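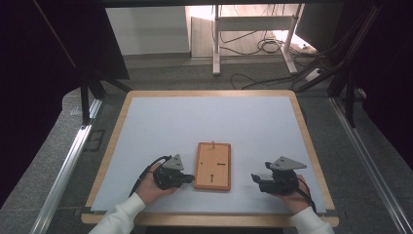
**Relatório de progresso – Oficina de Jogos e Leitura, bairro de Uteo**
Para: Fundação Tuominen, a/c Lihua Lu
De: Yulan Kong, coordenação
Sábado, 13 de fevereiro

Este relatório cobre o segundo período do projeto, desde a entrega do relatório anterior até ao fim da semana passada. As contas seguem em ficheiro separado, com as cópias das faturas.

## Atividade

A oficina funcionou em todas as semanas previstas, menos uma, em que a escola fechou por falta de aquecimento. Essa sessão foi reposta na semana seguinte, ao fim da tarde, com menos crianças do que o habitual. Estão inscritas 62 crianças, distribuídas por quatro grupos segundo a idade. O grupo dos mais novos está completo e tem lista de espera. O dos mais velhos ainda tem lugares, e continuamos a divulgá-lo junto dos diretores de turma.

Cada sessão começa com leitura em voz alta e passa depois para as mesas. Reduzimos o tempo de leitura no grupo mais novo, porque a segunda metade se perdia. Nos outros grupos mantivemos o horário original. As monitoras pediram mais livros sem texto, que resultam bem com as crianças que chegaram há pouco tempo e ainda não leem português. Comprámos alguns e a biblioteca escolar emprestou outros até junho.

O empréstimo domiciliário é a parte que mais cresceu. Registámos 822 empréstimos no período, entre livros e jogos. Os jogos voltam com mais atraso do que os livros e, por vezes, com peças em falta. Passámos a colar na tampa de cada caixa uma lista do conteúdo, que a família confere à saída e à entrada. As perdas diminuíram, embora o registo ainda seja recente para tirar conclusões.

## Materiais

A encomenda de jogos de madeira à Drusodura chegou em duas entregas. A primeira estava conforme. Na segunda faltavam os dominós e havia dois puzzles repetidos; a empresa aceitou a devolução e emitiu nota de crédito. O armário novo foi montado na sala pequena e tem chave, o que resolveu a queixa dos professores que usam a sala de manhã.

As estantes da Ferby ainda não foram entregues. O prazo inicial já passou e o fornecedor indica agora o final de fevereiro. Enquanto isso, os livros do grupo mais velho estão em caixas, o que atrasa a arrumação e dificulta a escolha. Se houver novo adiamento, propomos cancelar a encomenda e comprar a outro fornecedor – peço que nos digam se isso exige autorização prévia.

## Equipa

Uma das monitoras saiu por ter conseguido colocação a tempo inteiro. Foi substituída ao fim de duas semanas por uma pessoa que já conhecia a escola. A formação inicial foi curta e vamos completá-la durante a pausa letiva. O registo criminal e o seguro estão em ordem para toda a equipa.

## Orçamento

A rubrica de materiais está dentro do previsto. A de transportes ficou por gastar, porque a visita à biblioteca municipal foi feita a pé. Pedimos a transferência de 2000 euros dessa rubrica para horas de monitoria, de modo a abrir uma segunda sessão semanal para o grupo mais novo e responder à lista de espera. O pedido formal vai em anexo, assinado pela direção da escola.

## Próximos passos

- Abrir a segunda sessão do grupo mais novo, caso a transferência seja aprovada.
- Fazer o inventário completo dos jogos e repor as peças em falta.
- Reunir com as famílias para rever as regras do empréstimo.
- Traduzir a ficha de inscrição para mandarim e ucraniano. O texto português está revisto e falta escolher quem traduz.

Quanto à visita da Fundação, qualquer tarde de sessão nos serve, desde que saibamos com uma semana de antecedência para avisar a portaria.

Yulan Kong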